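4 Reinigung und Pflege beschichteter Arbeitsflächen

Stand: Februar 2023
Bearbeitung: Mahlet Zeleke

Dieser Abschnitt gilt für Arbeitsplatten und Folienbeläge mit Steindekor der Reihe Stalach. Naturstein ist nach Abschnitt 6 zu behandeln.

4.1 Trockenreinigung

1. Lose Gegenstände von der Fläche nehmen.
2. Krümel und Staub mit einem weichen Handfeger aufnehmen. Nicht mit der Hand abstreifen.
3. Ein trockenes Mikrofasertuch locker falten und in geraden Bahnen von hinten nach vorn führen.

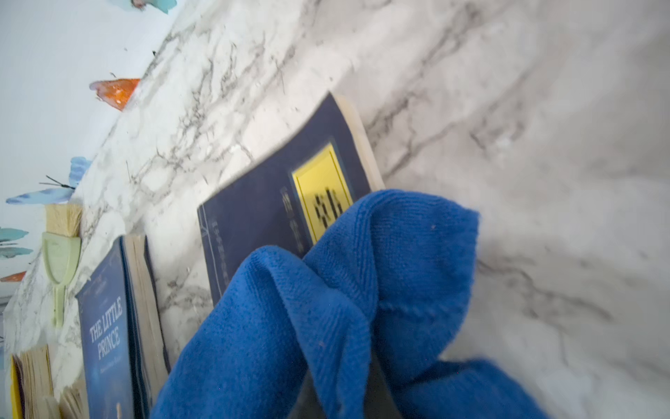
Das Dekor der Reihe Stalach ist nur an der Oberfläche bedruckt und darf nicht poliert werden. Mikrofaser mit kurzem Flor nimmt feinen Staub ohne Druck auf; Baumwolltücher hinterlassen mehr Fusseln. Das Tuch wird regelmäßig auf eine unbenutzte Seite umgeschlagen. Ein Tuch in kräftigem Blau wie auf der Abbildung hebt sich von der weißen, grau geäderten Platte ab, und einzelne Fussel auf dem Gewebe bleiben erkennbar. Bücher mit dunklem Einband werden vor der Feuchtreinigung weggelegt, der Einband kann abfärben.

ACHTUNG: Keine Scheuermilch, keine Schmutzradierer, keine Stahlwolle. Kratzer in der Deckschicht lassen sich nicht auspolieren.

4.2 Feuchtreinigung

1. Reinigerkonzentrat Bitar ansetzen: 7 ml auf einen Liter lauwarmes Wasser.
2. Tuch eintauchen und gut auswringen.
3. Fläche abschnittsweise wischen. Stöße und Fugen zuletzt.
4. Nach spätestens 11 Minuten mit klarem Wasser nachwischen.
5. Trockenreiben. Stehende Feuchtigkeit an den Stößen führt zu Aufquellungen.

Hinweis: Bei Kalkrändern Schritt 1 bis 4 wiederholen — die Konzentration nicht erhöhen.

4.3 Angrenzende Wandverkleidungen

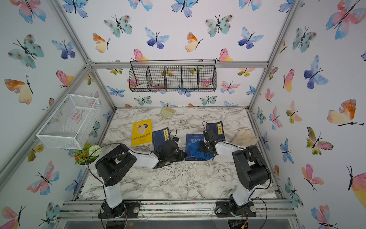
Abb. 4-2: Tischfläche in Marmordekor, Wände mit Schmetterlingsmotiv, Profile aus Aluminium

Bedruckte Tapeten und Dekorfolien sind nur nebelfeucht abzuwischen. Aquarellmotive gelten als empfindlich; vorab an verdeckter Stelle prüfen. Aluminiumprofile mit dem ausgewrungenen Tuch abreiben, die Nuten mit einem Pinsel ausbürsten. Reiniger niemals direkt auf die Wand sprühen.

4.4 Flecken

Kaffee, Tee: Lösung nach 4.2, Einwirkzeit fünf Minuten.
Wachs: erkalten lassen, mit Kunststoffspachtel abheben.
Filzstift: Fleckentferner Kevton, sparsam auf das Tuch geben und nur auf der Fleckstelle anwenden.
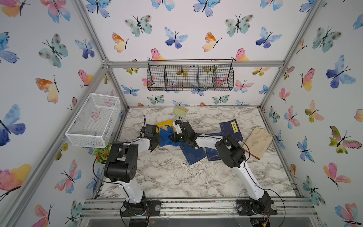 Der Fleckentferner löst auch Klebstoffreste, greift aber die Fugenmasse an. Zu Fugen ist daher ein Abstand von 23 mm einzuhalten. Ist eine Fuge benetzt worden, sofort mit klarem Wasser abwischen und nach dem Trocknen auf Risse prüfen. Beschädigte Fugen mit Dichtmasse Drostow nachziehen, siehe 5.3.

VORSICHT: Kevton nicht mit chlorhaltigen Mitteln mischen. Raum lüften, Handschuhe tragen.

4.5 Hitze

Die Deckschicht ist bis 78 °C beständig. Töpfe und Pfannen nur auf Untersetzern abstellen. Matte Stellen durch Hitzeeinwirkung sind dauerhaft und fallen nicht unter die Gewährleistung.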